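Betreff: Re: [Hausverein Katunach] Regenwasser, Zisterne, wer macht was

Hallo alle,

kurz vor der Arbeit, deshalb nur das Nötigste. Rasha hat am Donnerstag geschrieben:

> Bamel hat das neue Angebot geschickt. 3.000 Liter Betonzisterne oder 4.000
> Liter Kunststoff, beides inkl. Filterschacht, ohne Erdarbeiten. Die
> Kunststoffvariante kostet 500 Euro mehr, dafür kommt man mit dem
> kleinen Bagger hin und muss den Zaun zu Nasrallah nicht abbauen.
> Ich bräuchte bis Monatsende eine Ansage. Und: wer kümmert sich um
> den Überlauf?
> Gruß, Rasha Awad

Ich bin für die 4.000. Letzten Sommer war die alte Tonne nach zwei Tagen Gießen leer und dann lief wieder der Schlauch vom Keller hoch. Das Dach vom Schuppen können wir gleich mit anschliesen, die Rinne liegt ja schon auf der richtigen Seite. 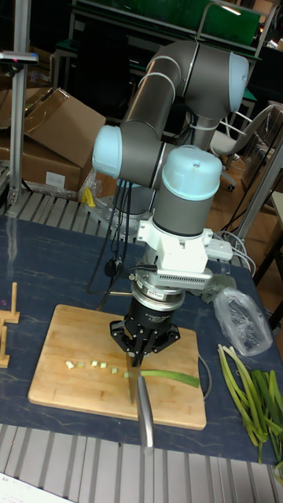

Beton wäre mir vom Gefühl her lieber, aber der Zaun ist ein Argument. Herr Nasrallah hat beim letzten Mal schon gefragt, ob das jetzt jedes Jahr so geht. Dem müssen wir sowieso noch Bescheid geben wegen der Zufahrt.

Zum Überlauf: am liebsten Versickerung hinten beim Holunder. Boden ist da sandig, hab im März mit dem Spaten ein Loch gemacht, Eimer Wasser rein, war nach einer Viertelstunde weg. Kein Gutachten, klar. Falls die Gemeinde was Schriftliches will, frag ich nach – Formular hab ich noch nicht gefunden.
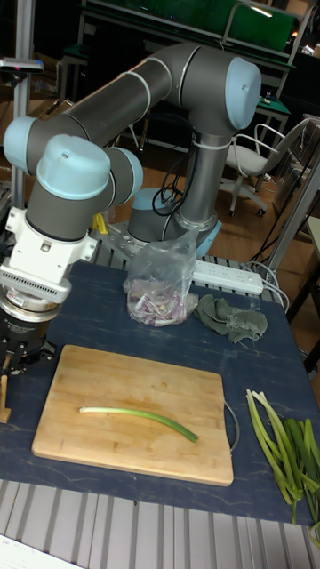

Pumpe: bitte keine Tauchpumpe für 13 Beete. Die Lernska, die Siham vorgeschlagen hat, saugt von oben an und steht im Schuppen, da kommt man im Winter wenigstens dran. Muss halt im Herbst entleert werden. Wer das übernimmt, bitte auf die Liste im Treppenhaus eintragen, ich mach es nicht nochmal allein. 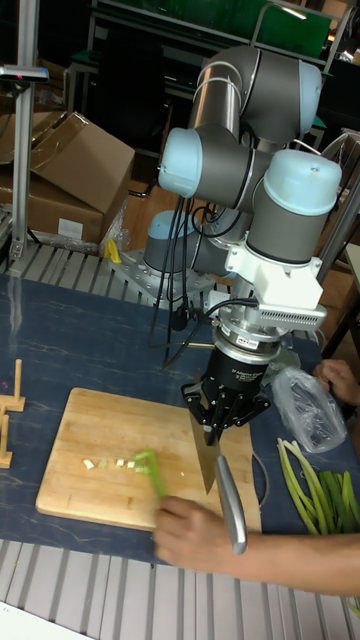

Siham Zein hat mich noch gefragt: Kann man mit dem Zisternenwasser auch die Waschmaschine im Keller betreiben?

Technisch ginge das, wir bräuchten dafür aber eine komplett getrennte Leitung und müssten es anmelden, und das steht im Angebot von Bamel nicht drin. Würde ich erst mal lassen. Wenn der Graben eh offen ist, könnte man ein Leerrohr bis zur Kellerwand mitlegen, kostet fast nix und wir sind später nicht die Blöden.

Dann noch Laub. Der Filterkorb im Fallrohr sitzt schon wieder halb zu, bitte einmal ausleeren wer gerade Zeit hat, Leiter steht hinter der Kellertür. Bevor die Zisterne kommt, will ich auf der Hofseite ein feineres Gitter drin haben, sonst haben wir den ganzen Ahorn unten im Schlamm.

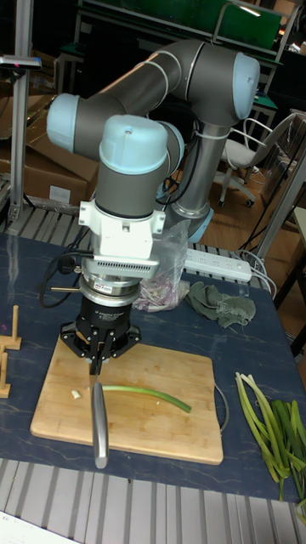
Erdarbeiten: selber graben oder machen lassen? Ich hab kein Problem mit einem Wochenende Schaufeln, aber der Aushang muss auch irgendwohin (Aushub mein ich). Ein Teil könnte auf das Hochbeet vorne, der Rest müsste weg. Rasha, kannst du Bamel fragen, ob die den mitnehmen und was das extra macht? Im Angebot steht nur "bauseits".

Rückmeldungen bitte an die Liste und nicht nur an mich, sonst geht das wieder unter. Muss los.

Jule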